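How to clean and re-season a wooden chopping board

Posted 19/01/2019 in Kitchen care

A board that has gone grey, rough or smelly can usually be brought back in an evening, plus a night for the oil to soak in. The method is the same for beech, maple and oak. It does not suit bamboo boards sold with a lacquered finish, which should only be wiped down.

What you need

Coarse salt, half a lemon, a plastic scraper, fine sandpaper, two clean cotton cloths and food-grade mineral oil. I use the Betari oil, which comes in a 300 ml bottle and does a good many boards. Don't use olive or sunflower oil. Both go rancid in the wood and the smell is hard to shift.

Cleaning

Scrape off anything stuck to the surface. Sprinkle the salt over the board and rub it in with the cut side of the lemon, working along the grain. Leave it for about 20 minutes, then scrape off the grey paste and rinse under warm water. Wash both faces even if only one is dirty, or the board may warp.

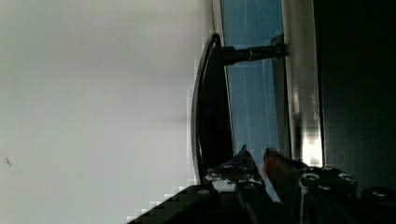
Stand the board on its edge to dry, with air on both sides. Keep it away from radiators. A thick board needs a full day. If the surface feels furry once dry, sand it lightly along the grain and wipe off the dust.

Oiling

Pour a small pool of oil in the middle and spread it with a cloth, then do the sides and the end grain, which takes up the most. Turn it over and repeat. 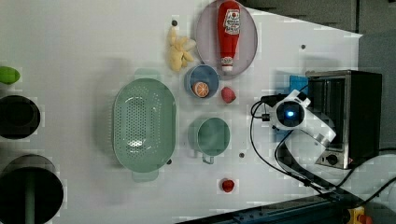 Leave it overnight, then wipe off whatever is still on the surface. A new board, or one that has been sanded, needs 4 coats on separate nights. After that, once a month is enough. My own Lotness board was last sanded in June and has had a monthly coat ever since.

If the board still smells of onion, repeat the salt and lemon before oiling again. Deep cracks can't be fixed this way and the board should be replaced.

Comments 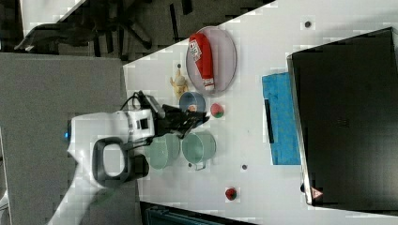 Remedios Dizon: Does this work on end-grain blocks? Mine drank 2 coats in an hour and still looks dry in the middle.

Reply: Yes, but they take far more oil. Keep going until a coat sits on top overnight.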